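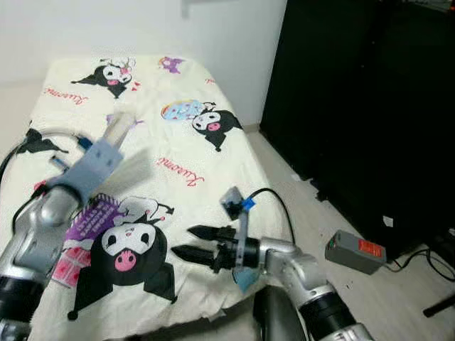 Angus Mowat told the drafting group that a rule on bedding has to be short enough to be read by the person standing next to the bed, and that the first draft was too long for that. The version released this month by Detum takes up the point. The Code of Practice for Robot Handling of Bed Linen in Occupied Homes, Second Edition, runs to 38 clauses, each of which fits on a single printed page with its notes.

ELLVILLE, December. Detum, the standards and testing body for domestic automation, today announced publication of the Second Edition of its code of practice for robots that make, strip or arrange beds. The code replaces the First Edition in full. It was prepared jointly with Brevosora, which operates the home trial program in Ellville, and Kälin, which carried out the bench testing on fabrics and fastenings.

The code applies to two-armed robots, whether fixed or mobile, that handle sheets, pillowcases, pillows, blankets and covers in a room where people live. It does not apply to hospital beds, cribs, bunk beds or commercial laundry equipment. Robots that only carry linen from one room to another remain under the general carrying rules issued by Detum last year.

Background to the revision

The First Edition was written largely from bench work, using plain white sheets on a standard mattress in an open room. Operators reported that bedrooms are seldom like that. Beds stand in corners. One long side is against the wall and the other faces a narrow strip of floor. Sheets carry printed characters, lettering and patterns. Small things are left lying on the bed by people who expect to come back for them.

In the course of the revision, Brevosora submitted records of 1077 bed-handling sessions carried out under trained supervision. Detum reviewed the records against the First Edition and sorted the departures by clause. Of the old clauses, 18 were rewritten, and several were merged where operators had found them saying the same thing in different words. The remaining text was edited for plain language.

Main changes

Working area. Clause 4 now asks the operator to mark out the reach of both arms over the bed before the first movement and to keep every person outside it while the arms are powered. The earlier wording referred to "the vicinity of the bed" and was read in different ways at different sites.

Supervision. Clause 7 requires one named supervisor for each session, with a stop control in hand. A stop control hung on a wall or placed on furniture no longer meets the clause. The supervisor may not also be the person recording results.

Cables. Clause 9 covers cables on the arm, cables that cross the bedding and cables on the floor, which the First Edition treated together. A cable carried on the arm must have enough slack for the full turn of the wrist. A cable that may touch the bedding must be checked for snagging at the start of each session and again whenever the linen is changed. Power units and stands placed on the floor must be entered on the room sheet, with their position, before work begins. Tape may be used to hold brackets and leads during trials, provided that it is inspected daily and that the fixing is recorded as temporary.

Grip on fabric. Clause 12 sets out how the fingers of a two-finger gripper are to close on a sheet. The operator must confirm that the grip takes up cloth only, clear of the mattress, the piping of an upholstered bed frame and any elastic edge that is already under tension. Kälin has supplied a set of sample swatches for this check, and these may be ordered with the printed code.

Speed near the sleeping surface. Clause 14 separates travel from contact. An arm moving across the bed without touching it may use the travel limit declared by its maker. Within the contact zone, set by the operator and entered on the room sheet, the lower limit applies to both arms even if only one of them is working.

Printed and patterned linen. Clause 17 is new. Large printed figures, strong lettering and repeated motifs can be mistaken by a vision system for separate items, or can hide a real fold. Operators who train or test on patterned linen must keep a note of the pattern used and must repeat a share of the work on plain linen of the same weight. Results from one kind of linen may not be reported as if they covered the other.

Loose items. Clause 21 deals with papers, booklets, toys, glasses, phones and other articles found on a bed. The robot must stop short of them unless the operator has entered the item on the list of things it may move. The clause sets no minimum size. A sheet of paper is to be treated with the same care as a phone.

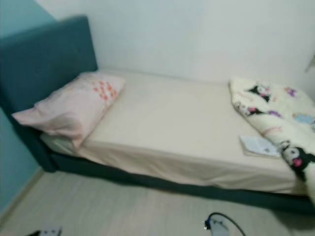

Does a bed that stands in a corner have to be pulled away from the wall before a robot may work on it?

The bed may stay where it is. Clause 24 allows corner placement as long as the operator records which sides cannot be reached and the robot is barred from pushing its fingers between the mattress and the wall. Tucking on the closed sides may be left to a person. If the bed is moved for the session, it must be put back where the household had it, and the room sheet must show both positions.

Pillows and blankets

Members asked for clearer wording on the order of work. Clause 26 now states that a fitted sheet must be checked on all reachable corners before a pillow or blanket is returned to the bed. A sheet that has come loose along its edge is to be reported as incomplete, even where the top surface is smooth. Pillows may be placed at any angle the household asks for. Folded blankets must be laid so that their weight rests on the mattress, and any part that hangs over the side must be kept clear of the floor and of the robot's base.

Clause 28 addresses upholstered headboards and rails. Fabric-covered frames mark easily and can catch on pointed finger tips. Operators must use covered tips, or a larger clearance, whenever the planned path passes close to upholstery. The clearance table appears in Annex B.

Consent and privacy in bedrooms

A bedroom is a private room, and the code treats it as one. Clause 31 requires written consent from every adult in the household and from a parent or guardian where the room is used by a child. Consent must state what the cameras record, who may view the recordings and when they will be deleted. It may be withdrawn at any time, including in the middle of a session, by a spoken request to the supervisor.

Clause 32 asks operators to agree with the household in advance on what may be in view. Papers with names or addresses should be turned over or taken out of the room by the household itself. Operators may not open drawers or cabinets to make space.

Statement from Detum

"The Second Edition was shaped by the people who do this work every day," Detum said in a statement approved by its members. "We asked them which clauses they used, which they skipped and why. Where a clause was being skipped by careful operators, we looked at the clause first. The new text asks for fewer signatures and more checks at the bedside."

Brevosora confirmed that its Ellville sites will move to the Second Edition at once. Sessions already under way may be completed under the First Edition if the room sheet says so. Kälin will continue to offer fabric and grip testing at its own laboratory and will publish its test methods as a separate note.

Comment received during review

The draft was open to public comment, and Detum received 37 written replies. Most supported the split between travel and contact speed. Opinion was divided on the use of tape for temporary fixings. A number of replies asked for a complete ban, while others pointed out that brackets are moved often during trials and that a ban would lead to fixings going unrecorded. The published wording permits tape in trials and excludes it from any robot supplied to a household for unsupervised use.

Replies also raised the question of noise at night. Detum considers this to be outside the scope of the present code and has passed the replies to its working group on household hours.

Availability and training

The code is available from Detum in print and as a download. Holders of the First Edition may exchange it without charge. A blank room sheet, a supervisor's card and the clearance table are included with each copy and may be reproduced for use on site.

Training for supervisors will be held in Ellville from January. The course covers the stop control, the room sheet, the grip check and the consent form, and ends with a practical session at a bed placed in a corner. Operators who hold a First Edition certificate need only attend the afternoon part, which starts at 1:30 p.m.

Requests for corrections should give the clause number and the page, and should be sent to the Detum publications office in Ellville. Corrections are issued as loose sheets and are free to registered holders of the code.

About Detum

Detum develops codes of practice and test methods for automation in homes. Its members include operators, makers, testing laboratories and household representatives. Its offices are in Ellville.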